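August 14, 2025. Laundry folding, bed room, Usard method, 3 folds per shirt. 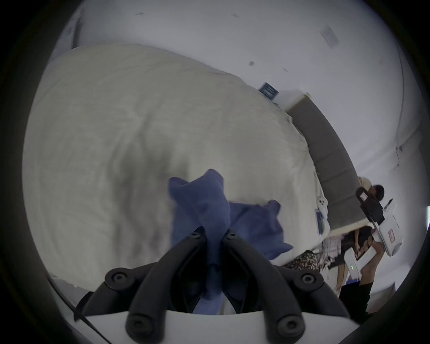 Meron wants thirds. Relu wants halves and has opinions. We settled on thirds, starting from the blue cloth pinched into a peak on the cream sheet, a shape neither school recognizes.

Duvet needs pulling tight between tries. I said so in October.

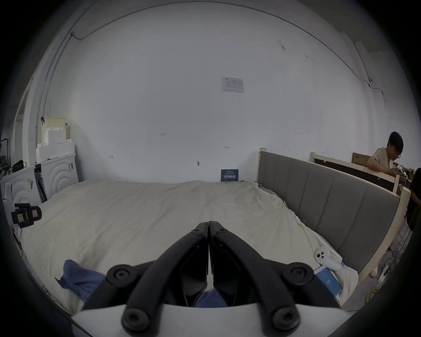 Also, creases in the bedding end up in the fold.

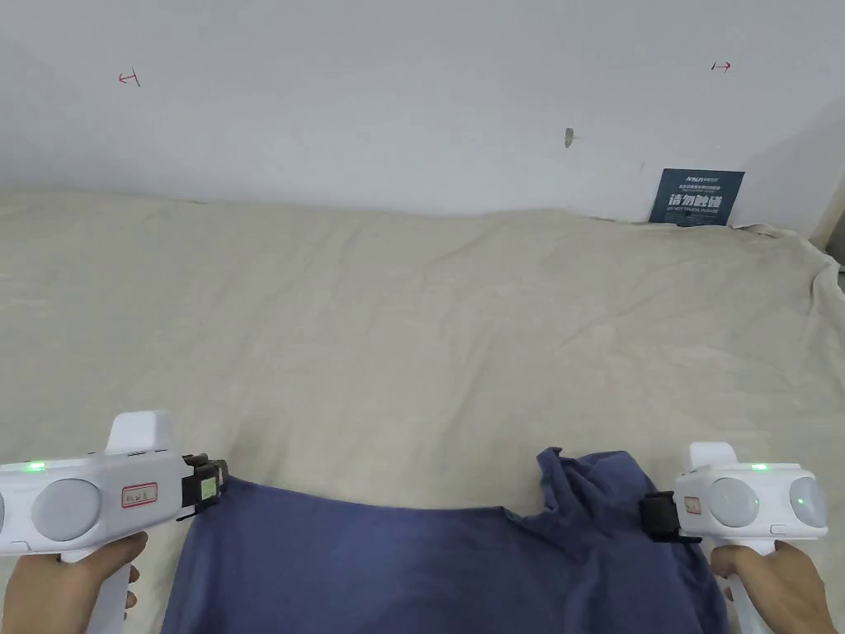
Navy T-shirt, held at the shoulders.

Sleeves go in first. Smaranda disagrees, in writing.

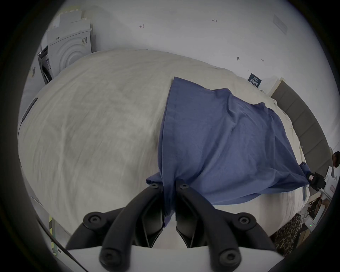
Next: towels, which have no sleeves to argue over.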